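Hard water, scale and the domestic washing machine

Tarek Haddadin has spent 16 years testing water for Tannous, a small laboratory that takes samples from households, laundries and apartment buildings. Most of the samples arrive in plastic bottles with a short note, and most of the notes ask the same question: is the water hard enough to do something about?

"The answer is a number, and people don't like getting a number," Haddadin says. "They want to be told to buy a softener or not to buy one."

Hardness is the combined concentration of dissolved calcium and magnesium, reported as milligrams per liter of calcium carbonate. The laboratory measures it by titration. A dye is added to the sample, a reagent is dripped in, and the volume needed to change the color gives the result. Haddadin's own kitchen tap read 131 when he last checked it, in December. He does not own a softener.

"At 131 I adjust the detergent and leave it there. At 200 I would start looking at the water heater first, then the dishwasher, then the washer."

The order follows temperature. Calcium carbonate becomes less soluble as water warms, so deposits form mainly on heating surfaces. A washer that runs mostly cold cycles collects little of it, even on a hard supply. One that runs hot every day can build a layer on the heating element, and the layer slows the transfer of heat into the water.

Detergent is the other half of the subject. Calcium and magnesium tie up part of the surfactant, and powders carry builders to deal with this. Dosing tables on the box usually give separate columns for soft, medium and hard water. Femke Dewulf, who formulates powders at Trikex, says the columns are widely ignored.

"People use one scoop for everything," she says. "In soft water that leaves residue in the fabric. In hard water it may be too little, and the towels go gray and stiff."

Dewulf prefers zeolite builders for powders and citrate for liquids. Haddadin has no view on builders but objects to vinegar in the rinse as a routine measure — the acid is weak, he says, and repeated use can be hard on some rubber seals. For descaling he recommends a citric acid product, used at the dose and temperature on its label, in an empty drum, up to 3 times a year.

He also advises against testing water that has passed through a softener and then treating the result as the supply figure. The sample should be drawn from an untreated cold tap after a short flush. The bottle should be filled to the top and capped at once. Strips are acceptable for a first reading, though they resolve hardness only in broad steps.

"If the strip falls between two colors, send us a bottle," he says. "Don't average the colors."

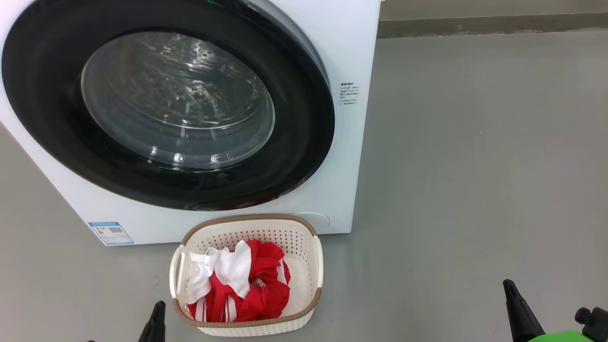 Reading a water report

A laboratory report lists total hardness first, followed by calcium and magnesium separately, alkalinity and pH. For dosing detergent, total hardness is the only line required. Alkalinity matters when estimating how readily scale will form in a heater.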